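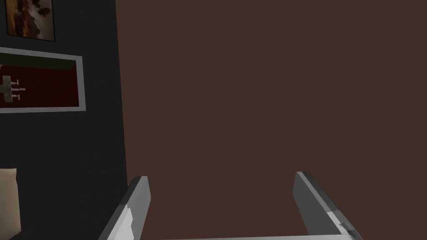 Skekden is a paid package for making practice examples for robot arms inside a simulated house. You steer a simulated gripper through a chore, the software records what the gripper's camera saw and what your hands did, and after enough of that you feed the lot to a learning system and hope. I bought a single licence in May and have since put 119 recordings through it. My doubts began with the walls. For a good part of many recordings the wrist view is like this one, both fingers open with nothing between them and a great slab of plain reddish-brown behind, no seam, no socket, no texture at all. The only things to get your bearings by are over on the left, where a charcoal wall has a bit of a painting and a red-backed display frame on it. A learner shown that view has very little to go on, and the makers charge as if every second of footage were worth having.

The sales page promises "rich homes, endless variety". I'd call it six homes, dressed differently. Each can be reshuffled, so the cushions change and the pictures move along a bit, but the big flat surfaces stay big and flat. Real walls have scuffs, switches, a nail somebody never took out. I asked support whether there was a way to add dirt and wear and was pointed to a texture folder where I could put my own. Fair enough, but then I am doing the work I paid to avoid.

Setting up took me an evening. The installer is decent, and it found my hand controller without fuss, which I can't say for the Petersen kit I used before. Steering is good once you turn the smoothing down. At the default setting the arm lags behind your hand, you push harder to make up for it, and it sails past the thing you wanted. Every recording I made in the first two sittings has that wobble in it and I threw them all out. The manual mentions smoothing on its second to last page.

Recording itself is one key to start and the same key to stop. I don't like that. Press it twice by mistake and you have a recording a blink long, which the program happily files as finished. There's a separate key to mark an attempt as failed, and I would urge anyone to use it, but the failures then go into a folder that the export leaves out unless you tick a box. Failed attempts are useful to me. I want to see the gripper miss and come back. A set made up only of tidy successes gives you a robot that has no idea what to do after the first slip.

Now the counting. The licence advises 600 recordings per chore before you train anything. I can find no reason given for that figure anywhere, and I did look. Norbert Juhász, who shares my workshop and has more patience, trained on the first 59 of mine for a simple pick-up-and-place job and got something that worked in the simulated living room about as often as it didn't. We then added the other 60 and it got a little better. Most of that gain, I suspect, came from my having become a steadier driver. We didn't test it properly and I won't pretend otherwise.

What did make a clear difference was cutting. Wiebke Rieger suggested trimming the long stretches at the start of each recording where the arm swings about facing nothing much, and going through them I was a bit ashamed of how much there was. Some of it is the fault of the starting pose, which Skekden picks at random, and quite often it picks one that faces a wall. You can limit the range of starting poses in a settings file (not in the menus, naturally). After I'd done that, my recordings were shorter and the training runs quicker. Wiebke thinks you should keep a few of the lost-looking starts so the robot learns to turn round and find the table. She may be right. I've kept a handful in and can't see any effect yet.

The lighting is soft and even in the view I get, and I'd like the choice of something harsher. Late sun through a kitchen window is what upset our real arm last autumn, and there's no slider for that. The fingers look all right to my eye, with lighter and darker faces and a bit of marking on the right one, so somebody there clearly cares how the gripper looks. I wish the same person had been let loose on the rooms.

Export works. It comes out as plain video with a table of positions alongside, the times line up, and I was able to read it with my own scripts in under an hour. That is the best part of the package and the one the advertising hardly mentions. Skirnness, the cheaper rival, still can't do this without a converter that falls over on long files.

Would I buy it again? At the full price, no. At the student price, perhaps, for somebody who has no arm of their own and wants to find out whether they can stand the work, as driving a gripper through the same small chore for the hundredth time is not for everyone. If you do have an arm, try the trial version first, limit the starting poses before you record anything, and watch ten minutes of your own footage from the wrist view before you pay. The trial lets you export, though only from one home, the one with the green kitchen.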